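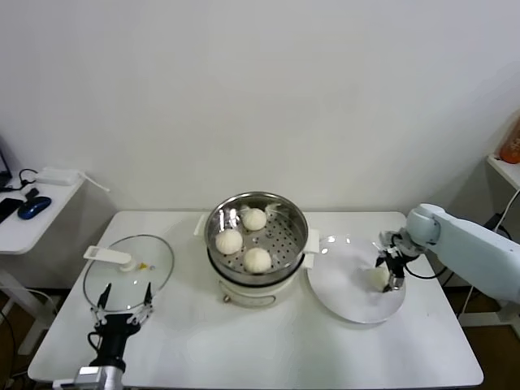
Been meaning to write a little thread on how your phone knows which way is north, as my mother-in-law asked over lunch and I gave her a terrible answer (sorry, Olla!)

So! Inside the phone there's a tiny magnetometer, a chip that senses magnetic fields along three directions, and the phone works out your heading from those readings.

Trouble is, it picks up every other magnet nearby too. My old Diekmann case had a magnetic clasp and for nearly two years I walked out of the subway the wrong way, quite confidently.

If your map arrow is swinging all over, take the case off, step away from the car, and wave the phone in a slow figure 8 a few times. That helps it sort out the stray fields.

And do tell me if yours still drifts after that, I love this stuff!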